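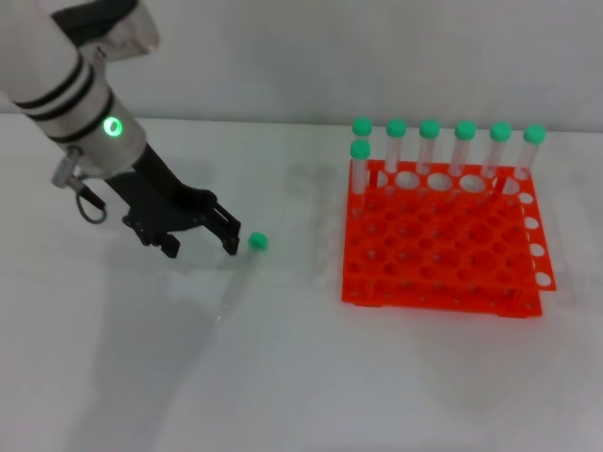 Zamby tube cell – setup and upkeep

Wiki > Lab Automation > Cells > Zamby

Overview Setup Upkeep Faults Talk

The Zamby cell is a one-arm bench station for moving capped tubes in and out of a rack. White arm, black two-finger gripper, white tabletop. Put together at Stunmont by Maiara Portela and Benedito Toledo.

Setup
Rack goes on the right half of the table. Orange-red, perforated, upper and lower panel. Tubes have mint-green screw caps, back row gets filled first. Rack position is taught again after any bump – a small skew is enough to spoil a pick. Teaching takes 5 minutes if the base hasnt moved.

Upkeep
Finger tips wiped daily. Finger screws checked every 192 hours of run time, wrist cable too. The cable hangs in a loop at the wrist and needs slack, so never tie it tight to the arm. Full grip test is 335 cycles, done in Febuary and after any finger swap.

Faults
Most common is a dropped tube. A tube lying flat on the table is not in the taught positions and the cell will not look for it. Open fingers, pause, pick it up by hand, reseat, restart. After 3 drops in one shift the finger gap gets reset – procedure by Mi-kyung Lim, see Talk.

Last edited 15 September 2024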